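Bolen clear storage bins and woven placemat, reviewed

I bought the Bolen set in May to bring law and order to the snack table. You get clear plastic bins and a round woven placemat, for £19, in a carton that could have housed a pony.

The bins do what bins do. Snacks go in, and everyone can see which flavour is running out and behave accordingly.

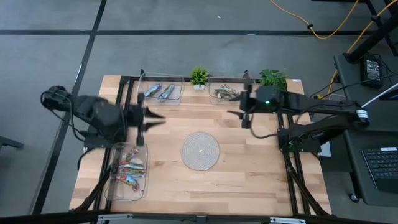
Do the bins come with lids?
They don't. Bolen sells lids separately at £11, a price I have decided to find funny.

The placemat is the surprise. It's meant for plates, I suppose, but on our table it has become the spot where packets get dumped by people who can't face walking back to a bin. It wipes clean with a damp cloth, although crumbs work into the weave and have to be shaken out over the sink.

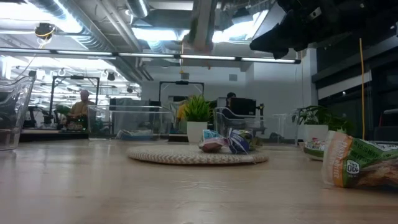 Photo: Lucyna Grabowska

Big sharing bags are a harder case. They flop over the side of a bin like a drunk uncle, so mine live on the bare wood. Small packets and bars are fine.

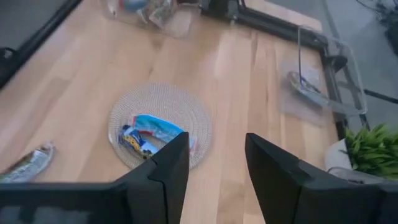
Clear plastic also shows every fingerprint, and I had the bins back under the tap within a week. I'd still buy them again. Four stars, and I'd have given the fifth for lids.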